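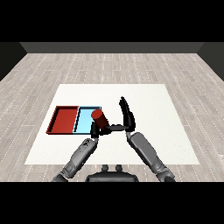

Simulated sorting cell: red cylinder, red tray, blue tray.

Skivberg Two-Arm Sorting Package

Skivberg is a software package for testing whether a two-armed humanoid can take over small sorting jobs at a bench, in a kitchen or in a laundry room. It runs in simulation and is sold by Pistine to shops and labs that want an answer before they buy hardware.

What it can do now

Skivberg handles single rigid parts on a flat, uncluttered surface. Cloth, bags and anything stacked are outside the current release. 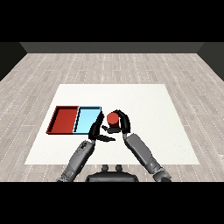

Handover is the skill most customers ask for. A part picked up on one side of a bench often has to end up on the other, and a single arm may not reach. In the standard task the black hands come together near the middle of the table, facing each other with the red cylinder between them. Users can change the part's size and starting point and run the task again.

Is it ready for chores?

For a few of them, in part. Putting one kind of part in one bin is a fair thing to try today. Clearing a dinner table is not, and we do not quote for it. Adhiambo Mwakalinga, who runs our test program, logged 3463 trials for the April release, and her notes on failed grasps come with the license.

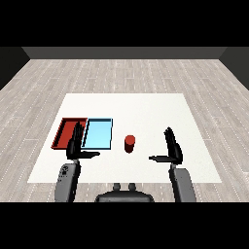
The notes are sorted by task and by hand, so a shop can look up the job closest to its own. Trials that ended in a dropped part are kept in.

Setting up a task

A task file lists the surface, the parts, the bins and the start pose. The basic layout is short enough to write by hand: two trays side by side on the left, one cylinder near the center of a white mat, and a gripper on each side. Most users copy this file and change the sizes first.

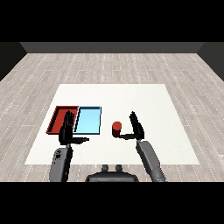 What you get

Skivberg license, 2 seats
Task editor
4 starter tasks
Trial notes (PDF)
Email support from Raghavendra Chowdary and Amber Garside

Oberholzer and Nernudix arm models are sold separately. Orders for the next release close 2nd October.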